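Puffed Rice and Staleness - How Long Does an Open Bag Last?
Bukola Idahosa, Ikechukwu Anozie
Food Science Project, final report
2018-02-04

Background
Puffed rice goes soft because it takes up water from the air. Our question: does the kind of container matter more than the room? Most families we asked just fold the bag over and hope.

Method
Bought 200 grams of plain puffed rice, split it evenly between a clip-top jar and a folded paper bag. Both kept on the same shelf for 14 days. Weighed every 2 days on the school scale. Also a crunch score from 6 classmates, who didnt know which sample they were eating.
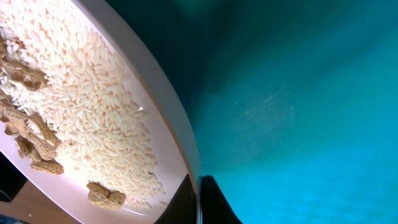 Fig. 1. Puffed rice on a white plate, with brown snack pieces.

Results
Paper bag gained weight fast at first, then leveled off. Jar hardly changed. Crunch scores went the same way - except one taster who liked the soft stuff better. Kept his scores in.

Problems
Scale drifts. We zeroed it each time but forgot once, so that reading is left out. Also no humidity meter, so we cant say how damp the room was. Should of borrowed one from the physics lab.

Next time
Repeat in April when the heating is off. Try a zip bag too.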